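How to Pack Small Items Into a Soft Cloth Bag on a Worktable

Soft cloth bags are a common way to store loose items such as balls, spare parts and game pieces. A bag without a stiff rim tends to fold over at the mouth, and the item ends up beside the bag. The procedure below covers setting up the table, opening the bag, loading it and closing it. It applies to any unlined cotton bag, including the Giller and Villar patterns, and needs no tools.

Before you begin

Use a table with a flat, dry top at a height that lets both forearms stay level. A wood surface is suitable. Cloth slides on it, but the bag can be turned without catching. Mark out a rectangle on the tabletop if the same job is to be repeated, and keep the bag and the items inside it.

Move power strips and cords to a far corner. Glossy or rounded items should be set down last, as they roll when the table is bumped.
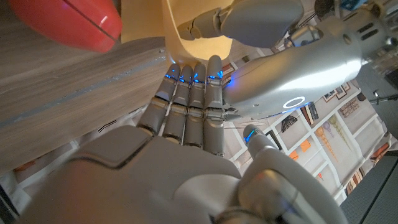 Check the bag for open seams. Turn it inside out, pull lightly on the bottom seam, and turn it back. A bag with a gap wider than the smallest item should be repaired first. Shake out lint at the same time.

Step 1. Hold the bag by the top edge

Pinch the cloth at the top edge with one hand and lift until the bag hangs under its own weight. The lowest point should stay near the table. If the bag is lifted higher, it swings, and the mouth is harder to find.

Step 2. Open the mouth

With the free hand, separate the two layers of cloth at the top edge. Slide the fingers in and spread them. The opening should be at least twice as wide as the item. Tags and drawstring ends go to the outside – if they are folded in, they will catch later.
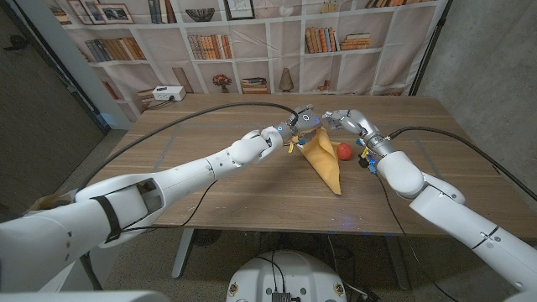

Step 3. Load the item

Pick up the item from the side, bring it over the opening and lower it below the rim before letting go. Do not drop it from above the rim. Heavier items go in first. Stop when the bag is two-thirds full, or the drawstring will not close flat.

Step 4. Close and label

Let the bag rest on the table, gather the top edge and pull the drawstring with even tension on both ends. For bags without a drawstring, fold the top over twice and lay the bag on its folded side. Attach a label to the outside.

Troubleshooting

The mouth keeps closing: fold the rim outward once to form a cuff. Two layers hold their shape better than one.

The bag slides during loading: place a damp cloth under it and wring the cloth out well beforehand.

The item snags on the way in: check for loose thread along the inner seam and trim it to 4 mm.

Last updated: Sep 16, 2020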